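Inventory, Ground Floor

The lease on the Udport showroom ended on Friday at noon. By then every fixture had to carry a number and a line in the ledger. The clerk began with item 154.
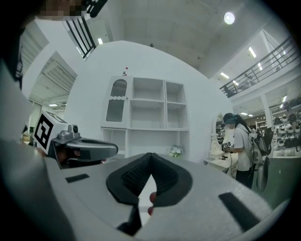
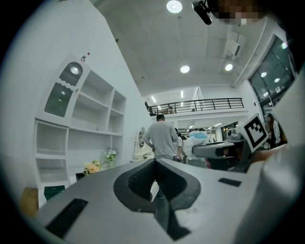

The white shelving, with its arched glass door

By the night clerk
Fiction – Mellow, March issue

Item 154: shelving, white. One door, glass, arched. The clerk wrote this down, then checked it against the old ledger from Flekudstead, where the same unit was item 40. The old entry gave a second door.

The clerk looked for hinge holes and found two, filled and painted over. The paint matched. The ledger had a column for losses, and it was blank for that year.

There was also the matter of the flowers. White, green leaves, no number. Flowers were not fixtures – the rule was on page 7. The clerk read the rule again and wrote them in anyway, under 154, in pencil.

At noon the agent asked for the total. The clerk said 1566, and did not mention the door.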